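Protokoll der Sitzung der Arbeitsgruppe Gerätebeschaffung, August

Anwesend: Ludmila Kuruc (Leitung), Eylül Saraç, Quang Quan, Darren Ellwood (Protokoll)
Entschuldigt: Girish Kandpal
Beginn: 14.10 Uhr, Raum 101

TOP 1: Protokoll der letzten Sitzung
Ohne Änderungen genehmigt. Das damals zugesagte Vergleichsangebot von Cirbridge fehlt weiterhin.

TOP 2: Zweiarmiger Serviceroboter, Angebot Evix
Saraç stellt das Angebot vor. Evix schlägt vor, zunächst 35 Simulationslizenzen zu erwerben und das Gerät selbst erst im Folgejahr zu bestellen. Kuruc fragt, weshalb Lizenzen für ein Gerät bezahlt werden sollen, über dessen Kauf noch gar nicht entschieden ist. Saraç verweist auf die Staffelpreise. Kuruc hält das für ein Verkaufsargument und bittet, es im Protokoll auch so zu nennen.
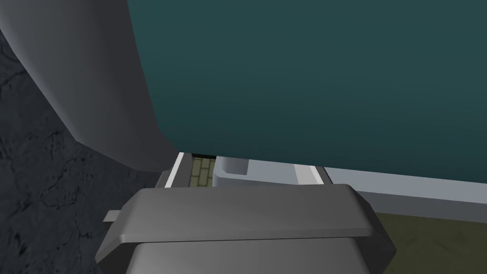
Quan hat die Lizenzbedingungen gelesen. Die Laufzeit verlängert sich automatisch, Support ist nur im ersten Jahr enthalten. Was danach anfällt, steht nirgends. Ellwood erinnert an die Anschaffung bei Sukprasert, wo die Wartung am Ende mehr gekostet hat als das Gerät. Einen Posten dafür gibt es im laufenden Haushalt nicht.

TOP 3: Aussagekraft der Simulation
Saraç berichtet, die simulierte Wohnumgebung mit Kühlschrank, Schreibtisch und kleinem Tisch sei für erste Versuche ausreichend. Quan bezweifelt das. Reibung, Türdichtungen und Kabel kämen in den Unterlagen nicht vor, und die von Evix genannte Erfolgsquote von 70 Prozent sei ohne Angabe der Aufgaben wertlos.

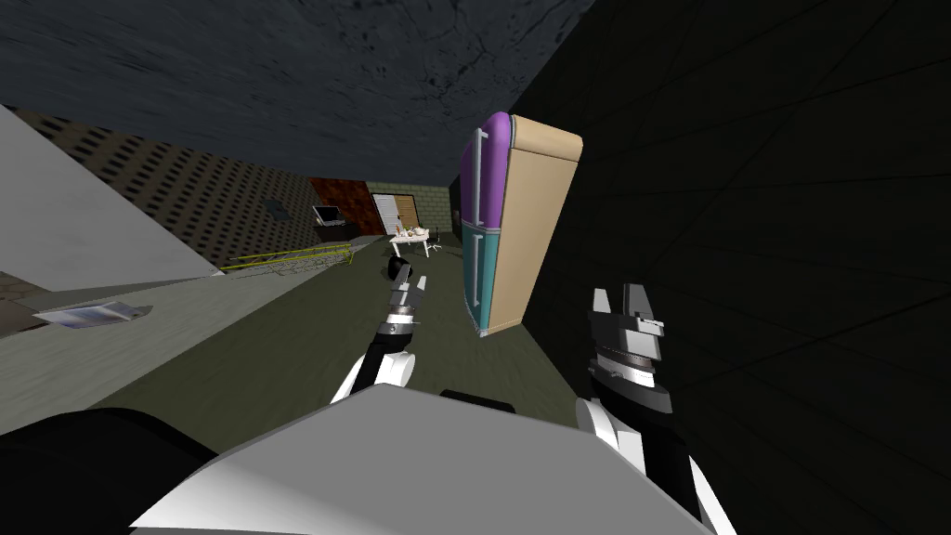
Kuruc möchte wissen, ob der Standort Wusisville überhaupt Platz für das Gerät hat. Die Türbreiten wurden bisher nicht gemessen. Ellwood übernimmt das. Quan regt an, die Greifer getrennt anzufragen, da sie im Angebot nur als Paket mit den Armen auftauchen. Saraç rechnet nicht damit, dass Evix sich darauf einlässt, fragt aber nach.

TOP 4: Budget
Für Vorversuche stehen noch 866 Euro zur Verfügung. Für die Lizenzen reicht das nicht. Ein Antrag auf Umwidmung wird vorerst nicht gestellt. Saraç gibt zu Protokoll, dass sie die Verzögerung für einen Fehler hält.

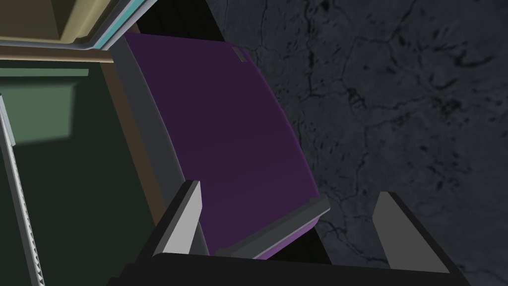 Abb. 3: Simulation, violette Fläche zwischen zwei Greiferfingern

Beschluss: Das Angebot wird nicht angenommen. Evix soll die Folgekosten schriftlich aufschlüsseln und die Testaufgaben offenlegen. 3 Ja, 1 Nein.

TOP 5: Verschiedenes
Kandpal wird gebeten, bei Cirbridge ein letztes Mal nachzufassen. Der Schlüssel für Raum 101 ist nach der Sitzung bei Quan abzugeben.

Ende: 15.25 Uhr
Protokoll: Darren Ellwood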